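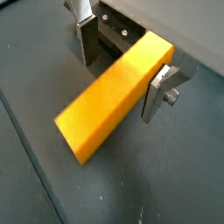

When do the new recycling rules start in Flindton?
The first collection under the new rules is in May, and the old bins can be used until then.

The February 2025 mailing went out to every address in Flindton and Heffernan Road. If yours has not come, the library desk has spare copies.

The main change is that paper and cardboard will go in one bin and cans, bottles and plastic tubs in another. Glass jars go with the bottles. Lids can stay on. Food scraps are not part of this change and still go out with the trash.

Pickup for both bins will be every 2 weeks. Trash stays weekly. Please have bins at the curb by 7 in the morning, with 3 feet of space between them so the arm on the truck can reach.

Large cardboard should be cut down to fit with the lid shut. Boxes left beside the bin will not be taken. The Toradcombe drop-off yard accepts them free of charge, along with scrap metal and old paint. Bring proof of address. There is a limit of 30 gallons of paint per household each year.

Brestora, the hauler, is delivering the new bins street by street, starting at the north end of town. Apartment buildings with shared bins will be contacted through the building manager. A smaller bin is available on request, and the first 200 requests will be filled before the switch. Forms are at the town office.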